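**Kurero two-finger gripper and Vundex controller, tested in simulation**

2023-06-04

I spent April with the Kurero parallel gripper model and the Vundex controller plugin, running both against the Lengyel gripper I have used for the past 2 years. All testing was done in simulation. The physical units are on order, and I will not comment on build quality until they arrive.

The test task is a plain one: approach a thin wooden stick on a flat surface, close on it, lift, hold for 4 seconds, release. Each gripper got the same start poses and the same randomized textures and lighting. Erasto Rotich wrote the randomizer and kept the seeds fixed between runs, so the comparison is as fair as I can make it.

## Setup

The Kurero package installs as a single folder with meshes, a joint file and a short readme. Import was clean. The collision meshes are coarser than the visual ones, which costs some accuracy at the fingertip but keeps the physics step fast. Finger travel, force limit and damping are all exposed as named parameters, and the defaults are sensible.
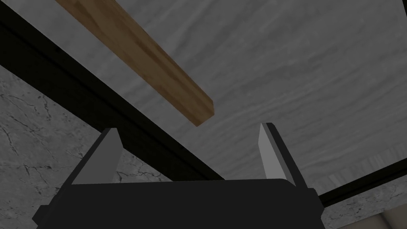
The wrist camera offset is the one thing I had to correct by hand. The value in the readme and the value in the joint file disagree, and the joint file is wrong. With the offset left alone, every approach came in short of the target. Once I fixed it, the alignment error dropped to a level I could ignore for this task.

Vundex takes longer to set up. It wants its own config file for each arm, and a two-arm robot means keeping both files in step. A missing gain does not raise an error. The controller substitutes zero and the joint goes limp, and I lost an afternoon to that before reading the log at full verbosity.

## Grasping

Approach angle matters more with the Kurero than with the Lengyel. The fingers taper toward the tip, so there is less contact area where a thin part usually ends up. From the wrist view, the wide-open fingers also hide part of the target.
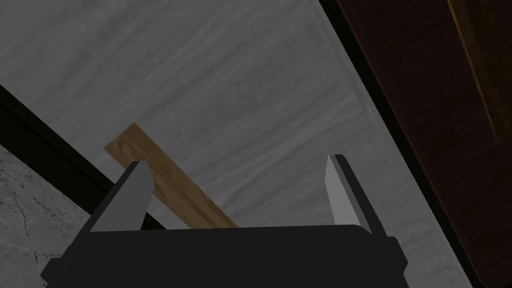 Occlusion was my main concern going in, and it is a real cost of this finger shape. A detector that relies on the full outline of the part will struggle. The left fingertip can cover a section of the brown strip close to its squared end, and that end is the feature I was using to estimate orientation. I switched to fitting a line along the exposed long edge and the estimate steadied. The Lengyel fingers are shorter and block less, though they also reach less.

Partly closing the fingers before the approach helps. Vundex supports this through a pre-shape value, and I recommend setting it for anything thin. The drawback is a smaller margin for lateral error.

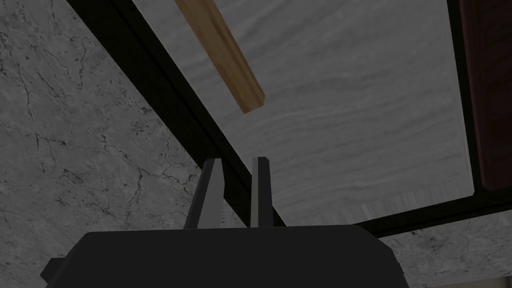 *Wrist view, fingers set to a narrow gap, stick beyond the tips.*

Over 152 scored trials per gripper, the Kurero dropped fewer parts after a good grasp and missed more on the first approach. Most of the misses came from the low-light seeds, where the dark gripper body and dark borders in the background gave the depth estimator little to separate. The Lengyel showed the opposite pattern: easier to place, more slip on the lift.

## Controller behavior

Vundex is good at slow motion. Velocity near contact is smooth, and the force ramp has no visible step. It is less good at long moves with both arms active. The planner treats the second arm as a fixed obstacle unless told otherwise, and the resulting paths are longer than they need to be - safe, but slow.

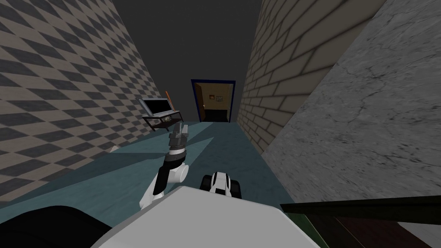
Setting the shared-planning flag fixes most of this. Planning time goes up and the motion itself gets shorter. In the Wiltham layout, which has a narrow corridor, I would leave the flag on permanently. In an open room it makes little difference.

Logging is thorough. A full session produced 3,000 lines at the default level, and the timestamps line up with the simulator clock. The export format is plain text and loads without trouble.

## Verdict

The Kurero model is worth using for thin parts, provided the camera offset is corrected and the pre-shape value is set. For larger parts I would stay with the Lengyel. Vundex is a solid controller with poor error reporting, and I will keep it installed. I have sent the offset bug to the Kurero maintainers and will rerun the low-light seeds once there is a new release.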